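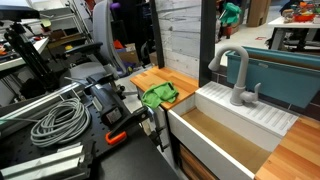
Meetings and Minutes

Household and Shop-Floor Tasks Working Group
Minutes of the April meeting
Held at the Bindau site, Monday, 9:30 a.m.

Chair: Živko Ionescu
Represented: Bindau (host), Odwood, Oyelaran, Loka
Status: Approved with two corrections to item 3

1. Opening and previous minutes

The Chair opened the meeting at 9:30 a.m. and confirmed that a quorum was present. The minutes of the previous meeting were accepted. The Odwood representative asked that the phrase "ready for home use" be struck from the earlier summary, as the group had never agreed to it. The Chair concurred and the phrase was removed.

The Loka representative gave notice that she would need to leave at noon. Item 5 was moved ahead of the budget discussion, which was then held over to the next meeting.

2. Question before the group

The Chair restated the question the members were asked to answer this year: whether machines can at present take over ordinary household and shop-floor chores to a standard that a paying customer would accept. He reminded members that the group reports on chores, and that comparisons between suppliers fall outside its terms.

Members agreed to keep the present definition of a chore as a task with a start state, an end state and an acceptable time, done without a person touching the work in between. Oyelaran asked that the words "or speaking to the machine" be added. After some discussion this was left open. Loka's view was that a person who has to give one instruction has still been spared the chore. Oyelaran's view was that one instruction soon becomes several.

3. Report on cloth handling at the sink and counter

Bindau presented results for the cloth tasks. A total of 636 attempts were logged in the reporting period, all of them with a single cloth at the counter beside the sink. Of these, 130 were set aside for faults in the setup and were not scored. The remaining attempts were scored by two reviewers working separately, and the Chair thanked both for the time given.

Picking up the cloth was reported as the strongest part of the work. A bunched cloth gives the fingers something to close on, and the arm seldom came away with nothing. Laying the same cloth out flat was much weaker. Reviewers recorded 114 attempts in which the cloth was lifted and then set down in much the same heap, and the group spent some time on whether such an attempt should count as partly done. It was agreed that it should not. A person asked to spread out a dishcloth would not be thanked for moving the heap.

Wiping the counter was tried only as a side exercise. Bindau stated that the motion itself is not difficult, but that the arm has no good way of judging whether the surface has come clean. The Odwood representative noted that the same trouble appears in his company's shop-floor trials, where benches are wiped down between jobs and the only test in use is an inspection by the shift lead.

Corrections entered at the request of members: the word "towel" was replaced with "cloth" throughout, and a sentence comparing the arm's speed to that of a trained employee was deleted for lack of a measured baseline. 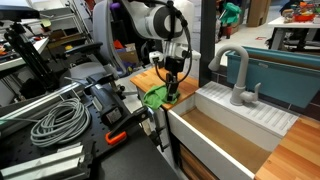
4. Position of the cloth at the counter edge

The Chair opened this item at the request of Oyelaran, whose written comment had been sent to members beforehand. The comment stated that a cloth lying well back on a flat surface is a generous start state, and that in kitchens and wash-up areas cloths are commonly left hanging over a counter edge or the rim of a sink.

Bindau agreed with the comment. With part of the cloth over the front of the counter, the weight of the hanging part pulls against the grip, and a hold taken near the top may slide. The gripper must also come down close to the sink without striking the rim. Bindau's operators now treat the edge position as a separate task with its own score sheet.

Loka asked whether the counter, basin and faucet should be changed from one session to the next, on the grounds that no two kitchens are alike. Bindau replied that a fixed layout had been kept so far in order to compare results across sessions. Members accepted this for the current period but recorded their concern that success at one sink says little about success at another. The Chair asked that this concern be placed near the front of the annual report – not in the appendix.

Resolved: edge positions will be included in all cloth tasks from the next session onward, and will be reported separately from flat positions.

5. Drawers, storage and tasks in sequence

Odwood spoke to its paper on putting things away. The paper argues that single actions have been studied long enough and that the value to a household lies in the sequence: pick up the cloth, open the drawer, place the cloth inside, close the drawer. A machine that does each step well can still fail the chore, as errors carry forward. A corner of cloth left over the front of a drawer will keep it from closing, and the machine must notice this and go back.

Bindau reported that it has begun work with an open drawer below the counter and a single cloth. At this stage the drawer is opened by a person before each attempt. 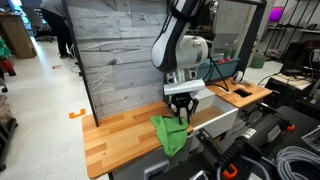 Under the definition in item 2, an attempt of this kind does not yet amount to a full chore, and Bindau did not present it as one. The results will be listed as preliminary. Odwood accepted this and offered its own score sheet for drawer tasks, which has 7 lines and records each step on its own. Bindau will try the sheet for one session and report back.

Oyelaran asked how long a member of a household would be willing to wait for a cloth to be put away. No figure was agreed. The Loka representative observed that customers in her company's interviews were patient with slow machines that could be left alone, and had very little patience with machines that stopped and waited for help. The Chair asked that the interview summary be circulated.

6. Interim finding

After discussion the following wording was adopted for the interim report, with Oyelaran abstaining:

"Single cloth-handling actions can be performed by machine in a prepared setting. The group has not yet seen a complete household chore carried out to the agreed standard, and does not at this time recommend that members plan staffing or product schedules around such work."

7. Actions

Bindau – add edge positions to the cloth tasks; trial the Odwood score sheet.
Odwood – send the score sheet and notes on its use.
Loka – circulate the interview summary.
Oyelaran – draft wording on spoken instructions for the definition in item 2.
Chair – revise the opening section of the annual report.

The meeting closed at 11:50 a.m. Members with corrections to these minutes should send them to the Chair before the next agenda is issued.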